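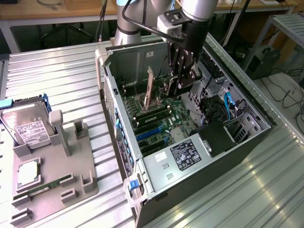

Getsemaní Alvarado says the Pledura tastes like wet cardboard as filter and we should stop pretending it doesn't. She wrote it on the tasting sheet in capitals, too. OK! I tasted it again after lunch and she has a point, at least for the batch brewer at Leclerc Street. As a pour-over at the bench I still like it (orange peel, a bit of brown sugar, something like malt at the end), but customers don't drink it at the bench, they drink it out of a paper cup after it's been sitting in the urn.

2024-07-30

Plan was to sort out the house filter before the fall menu goes to print. Two coffees on the table, the Pledura and the new Gekunum lot, same water, same grinder, burrs cleaned first thing. I pulled the grinder apart before doing anything else and there was a disgusting cake of old grounds behind the lower burr, so whatever I wrote last week about the Pledura being "muted" should probably be crossed out. Sorry.

First brew of each was the old recipe, just to have something to grumble at. Gekunum came out thin and kind of lemony. Pledura came out fine, then went flat while I was washing cups. I went two notches finer on both and the Gekunum woke right up, lots of body, cherry, no harshness that I could find. The Pledura just got bitter, with that dry feeling on the sides of the tongue. So they don't want the same setting, and that's a pain for the shops, as the Saturday crew will never move the collar (I wouldn't either with a line out the door).

Tried a longer bloom on the Pledura, 3 minutes, mostly out of stubbornness. Made no difference I could taste. Don't bother repeating.
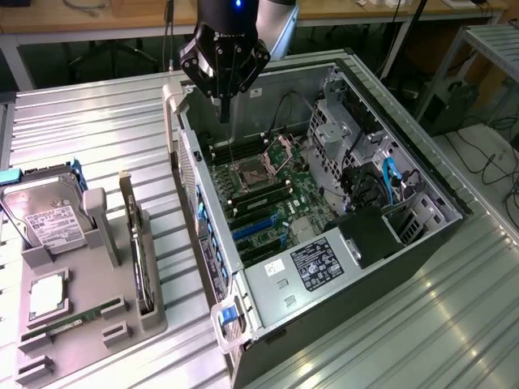

Milk test

Everybody at Brorkeo adds milk to filter, so I did a round that way. 200 ml of coffee, a good splash of whole, stirred, tasted right away and then again after I'd answered email. Gekunum holds up really well, it goes a bit like cherry yogurt but in a nice way. Pledura disappears. With oat milk it's the other way around, weirdly, and the Pledura turns biscuity and I finished the cup. Somebody else please check this one blind, I knew which was which and I'd already made up my mind.

Left to do

Put the Gekunum in the urn and taste it every so often through a whole morning. That's the test that matters and I ran out of day.
Ask whether we can get enough of it to last through December. If we can't, none of this is worth much.
Keep the Pledura for the hand brew list, with a note about oat milk.
New gasket for the batch brewer lid, it's weeping down the back again.
Move the sample bags off the top of the fridge, it's too warm up there.

Cups are soaking in the small sink, please don't use them till I've rinsed off the cleaner.

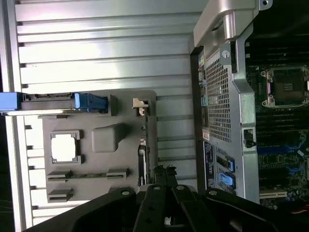
Heatsink fins and gray shroud, close view.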